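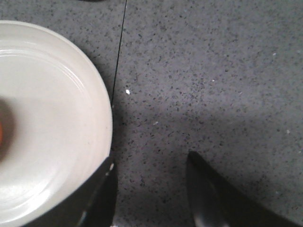
We moved into this apartment in September and I have been trying ever since to decide what to do about the kitchen counter. It is the only thing in the kitchen I feel strongly about. The cabinets are fine, the stove is old but works, and the sink is deeper than the one we had before. The counter is gray with dark specks all over it, and it hides everything. Put a white plate on it and the plate looks clean and bright, with the rim showing up nicely, and you would think the counter was clean too. Then you look a little longer and find the white flecks, which are the one thing a speckled gray counter will not hide. There is also the seam, a thin black line where two sections meet, and I tend to set my plate down right on top of it without thinking.

I grew up with a plain yellow counter that showed every drop of coffee. My mother wiped it after every meal because she could see it needed wiping. With this one I have to remember, and I am not good at remembering. For the first month I wiped it when it felt sticky. That is not a system.

Struan's opinion is that if you can't see the dirt, you don't have a problem. He has held this opinion in every place we have lived. He also eats standing up at the counter, which I have mostly given up on changing, so most of the crumbs are his. I did my share with the toast this winter.

Here is what I have settled on for now.

I wipe the counter by hand before I wipe it with a cloth. I mean I run my palm over it, dry, from the wall out to the front edge, and push whatever is there into my other hand. My eyes miss the dark crumbs completely on this surface and my hand doesn't. Coffee grounds are the worst. They are the same size and color as the specks, and I have leaned a white sleeve into them more than once.

After that I use a damp cloth with a little dish soap, then a second cloth with plain water, then a dry one. Three cloths sounds like a lot but they are small ones cut from an old bath towel and they go in with the regular wash. If I skip the dry one I get streaks, and you can only see the streaks in the morning when the light comes in low from the window side. By lunchtime they are gone again, or at least I can't see them.

I tried two sprays. Risix came in a blue bottle and left a film I could feel. Brestodura was better but smelled like a swimming pool, and Struan said it got into the bread. I gave the rest of it to my sister for her garage floor. Soap is fine.

The seam gets its own turn once a week. I use an old toothbrush, a soft one, and go along it dry first and then with warm water. I don't know what they used to fill it. It sits slightly lower than the counter on either side, enough to catch sugar. I asked Elspeth Baird downstairs, who has the same kitchen as ours but flipped around, and she told me hers was refilled before she moved in and she has never had any trouble with it. She gave me the name of the place that did the work, Gillies, and I called them. They wanted to come out and look at it before giving a price, and when they did give one it was $82 for the seam alone. I thought that was fair. I have not done it yet.

While they were here I asked what it would cost to replace the whole counter, just to know. The answer was $3,434 with the sink taken out and put back, or $2,553 if we picked from what they had left over in the shop. We rent, so this was never going to happen, but I had been curious. The leftovers included a plain white one that I thought about for several days.

The other change was to get things off the counter. When we moved in we put everything on it: toaster, kettle, knife block, fruit bowl, the radio, the mail. I would wipe around all of it and call that done. Now the toaster lives on the shelf over the trash can and comes down when somebody wants toast. The knives went in a drawer. The mail goes on a hook by the door in a canvas bag, and it gets looked at about as often as it did before. The kettle stayed, and so did the radio, which is a Fareo my father gave us and has a cord too short to go anywhere else.

I also started putting plates straight into the sink after we eat, or I try to. A plate left on the counter with a bit of something on it turns into two plates and a fork by evening. I don't have a trick for this one. I do it or I don't.

Next I want to look at the strip behind the faucet, where the counter meets the wall. There is something white along there that doesn't come off with soap, and I think it is from the water. Elspeth uses vinegar on hers, but I have read that vinegar is bad for some kinds of stone and I don't know what kind of counter this is, or whether it is stone at all. I have written to the landlord to ask. If anyone reading has the same gray speckled stuff and knows what it is called, leave a comment, and tell me what you use on it.

Search this blog
Type and hit enter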